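Noldale opens its doors for an afternoon of hands-on tidying
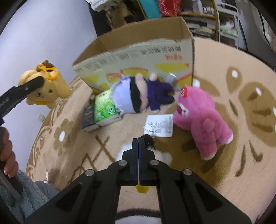

Soft toys and an open box on the rug, with two hand-held grippers at work.

Robotics group Givard held an open day at its Noldale site in March, with visitors invited to watch how everyday tidying tasks are recorded and to have a go themselves. Doors opened at 2 pm and the last session finished shortly before six.

The main demonstration used hand-held grippers, one for each hand, and the kind of items found on many a bedroom floor – plush toys, books, a sheet of paper and a cardboard box. The black grippers are worked by a person, and the recordings are later used to train robot arms to do the same jobs.

Visitors were taken round in groups of 18. Each group was given a short talk, followed by 35 minutes with the equipment. Children under eight could take part with an adult.

Givard said its collection of household recordings had reached 1652 by the morning of the open day. It hopes to pass 2000 before the summer, with laundry and kitchen tasks next on the list.

A second room was given over to Brendach, which makes small wheeled robots for warehouses and showed one of them following a taped line between shelves.

Both firms plan to repeat the event in the autumn. Places will be free but must be booked in advance, and details will be posted on the Givard website. Parking at the Noldale site is limited – visitors are asked to come by bus where they can.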